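Home Courses Handouts Workshop times Staff

Filed under: Handouts / Foundation year / Tabletop work

Unit 2: Boards, bowls and round things
Flovthorpe School of Making
Tutor: Hanne Lahtinen. Studio sessions: Iman El Sherbiny.

Bring this handout to the studio session. It covers the same ground as the lecture, with the practical part written out in full. The session runs for 55 minutes and the board needs to be down on the table before it starts.

1. The ground

Everything in this unit is set out on a flat white surface. We call it the ground, as painters do. It can be paper, card, cloth or foam board. For this unit we use foam board.

Paper is cheap and comes on a roll, but it lifts at the corners and shows every knock in the table underneath. Cloth looks soft and hides joins, but small bowls rock on it if there is a fold. Card is good up to a certain size. Foam board is stiff and light and can be carried by one person if the doors are wide enough. It dents easily. A fingernail will mark it, and so will the foot of a bowl if you push down while you slide it.

The long Holer tables in the ground floor studio are 2,000 mm from end to end. Our boards are cut to 1,162 mm, so there is bare table left over. Keep your tools and notes on the bare part.

When you put a board down:

- Wipe the table first. Grit under the board will make it rock.
- Lower one long edge on to the table and let the rest down slowly.
- Check the corners. Press each one with a flat palm and see whether the opposite corner lifts.
- Leave a strip of table showing along the near edge. If the board overhangs, people lean on it and it snaps.

If the board has bowed, turn it over. Most boards flatten out overnight with the bow facing up. Boards that are still bowed the next day go back in the rack marked with a pencil cross and can be cut down for smaller work.

2. White on white

A white board is never one white. It will be brighter under the lamp and greyer towards one edge, and pale objects will pick up some of that grey on the side turned away from the light. Beginners tend to put this down to a dirty board. Look again before you reach for the cloth.

Cream, bone, pale green and light beige are all close to one another, and in poor light they run together. In the lecture we put pairs of these next to each other on the board and moved them apart a little at a time. Most of the group could tell cream from white when they touched and lost the difference when they were a hand's width apart. Write down where you lost it. Your answer may differ from your neighbour's.

The exercise uses pale things on purpose. With a red ball in a blue bowl you see the colours first and the shapes second. With a cream ball in a pale bowl you have to find the edges: the line of the rim, the curve coming up behind it, and the dark gap between the two.

3. Bowls

Sort bowls by the shape of the rim seen from above. Round and square are the two we use here.

A round bowl has no front. You can turn it and nothing changes, unless the glaze is uneven. A square bowl has four sides and four corners, and as soon as you set it down it is either in line with the edge of the board or out of line with it. Small errors show. A square bowl turned by a few degrees looks like a mistake, while the same bowl turned well round looks chosen.

Things to note for each bowl before you use it:

- Width across the rim, side to side, and then corner to corner.
- Depth inside. Use the end of a ruler.
- Whether the foot is flat. Try it on the table and tap opposite corners.
- Colour in your own words. Two words are allowed, such as "greenish beige".

The Hutard bowls on the second shelf have been measured already and the sizes are on the card in the box. Measure them anyway.

4. Balls

A ball on a flat board will roll. It needs very little slope, and our floor has some. Test your board by letting go of a ball in the middle and watching which way it sets off. Draw a small arrow in your notes.

In a bowl the ball comes to rest at the lowest point it can reach. In a round bowl with a curved inside, this is the centre. In a square bowl with a flat bottom, the ball may stop anywhere, often against a side or tucked into a corner. In a very small square bowl it may touch more than one side and stay put. Make a sketch of each case.

How much of the ball shows above the rim matters a good deal to how the pair looks. We compare three heights in the session:

Sunk. The top of the ball is below the rim. From the side you see only a bowl.

Level. The top of the ball and the rim are at the same height. From the side this is hard to read and most people find it uncomfortable.

Proud. Part of the ball is above the rim. From the side you see a curve over a straight line. This is the arrangement we use for the drawing.

5. Placing

Put the bowl down first, then the ball. Doing it the other way, with the ball already in the bowl, means the ball shifts as you lower it and you end up correcting both.

Hold the ball from the sides, with a side of the bowl towards you. Lower it until it touches the bottom, wait, then let go with both sides of your hold opening at the same time. If one side opens first the ball will be pushed over. The same applies when lifting it out: close evenly, then raise it straight up until it is clear of the rim.

Do not drag the bowl once the ball is in it. If the bowl is in the wrong place, take the ball out, move the bowl and begin again.

Place the bowl well over to one side and leave the middle of the board empty. The empty part belongs to the arrangement, and you will be asked to draw it. Last year's work was weakest here: the bowl and ball were done with care and the rest of the sheet was left as an afterthought. Draw the edges of the board, and the strip of table beyond the far edge if you can see it from where you are.

6. Work for the session

a) Set up one board, one square bowl and one ball, with the ball proud of the rim.
b) Draw it from directly in front, looking down.
c) Move the ball out of the bowl and back in, then draw it again. Do not look at the first drawing.
d) Lay the two drawings side by side and mark any difference in pencil.
e) Return the bowl to its own box. Boards go back in the rack on their long edge.

Drawings are handed in to Iman El Sherbiny at the desk. Put your name on the back. They will be returned in March with written notes.

Reading: the blue folder in the Bakker room, first section only. The folder stays in the room.

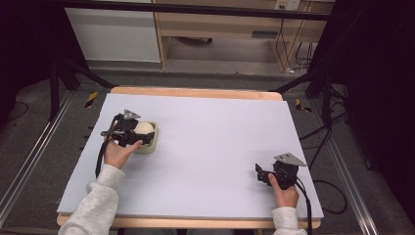
Unit 2, p. 4

Cream ball in a small square bowl, left half of the board. The top of the ball stands above the rim and the middle of the board is clear. Compare the pale green-beige of the bowl with the white round it, and look for the faint shading towards the right and far edges (section 2).

Flovthorpe School of Making | Contact the studio office | © Flovthorpe School of Making | Back to top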